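Chapter 3: What a Share Price Tells You

I bought my first stock in July, 24 shares of a furniture maker called Orkunwood, and then I checked the price 30 times before lunch. Don't do that! The price moved all morning and the company was the same company it had been at breakfast.
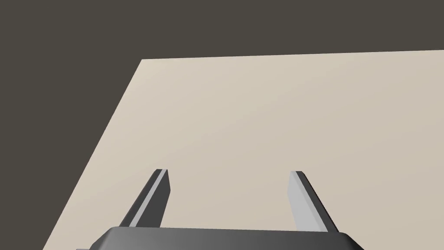
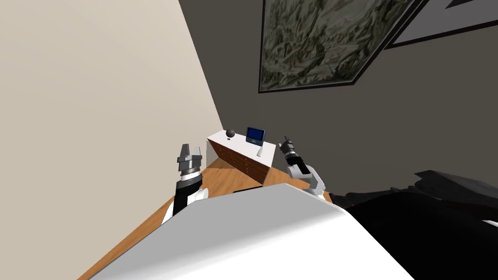 Figure 3.1 Two computer-rendered views.

My old teacher, Leobardo Escobedo, had us follow Tornach and Valente for a whole term - just a pencil, a notebook and the closing price. I still have mine (111 entries, terrible handwriting). We'll do the same with Grirkska in this chapter, and then we'll put its price next to its earnings and see how well they match.

3 shares | 24 comments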